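Home | Guides | Overlays | Chat Tools | Contact

Setting Up Stream Alerts and Channel Points in Tendska

Tendska is the alert manager that ships with the Lornden overlay pack. The steps below cover a first setup on one channel. A Pernmont or Vaughan account can be used for sign-in.

1. Link the channel

Open Settings, then Accounts, and select Link Channel. Sign in with the broadcaster account. A moderator account can read chat but cannot create rewards. When the status line changes to Linked, close the window and open it again to load the reward list.

2. Add the alert source

In your streaming software, add a browser source and paste the overlay address from the Output tab. Leave the width and height at their defaults. Turn off "Shut down source when not visible." If this is left on, alerts that arrive during a scene change are lost.

3. Set the follower alert

Select Follower from the event list. Choose a sound file and set the volume to about half of your microphone level. Set the delay between alerts to 2 seconds. Shorter delays cause overlap when several follows arrive together.

4. Create a channel point reward

Select Rewards, then New. Enter a name, a short prompt, and a cost. A cost of 300 suits a sound effect on a small channel. Rewards that interrupt the game should cost more; the sample file uses 1630. Set a cooldown for any reward with audio.

5. Test before going live

Use the Send Test button for each event. Check that the alert shows in the preview and that the sound reaches the correct audio track. Test events are not written to the log.

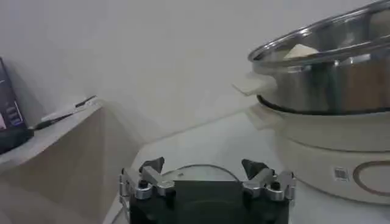
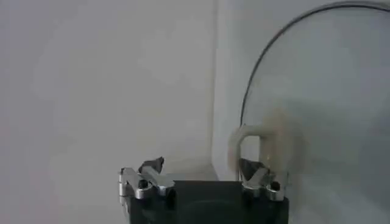
6. Back up the profile

Select File, then Export Profile. The export holds alerts, rewards, and sounds, but not the account link. Repeat step 1 after importing it on another computer.

We use cookies to remember your settings. Accept | Manage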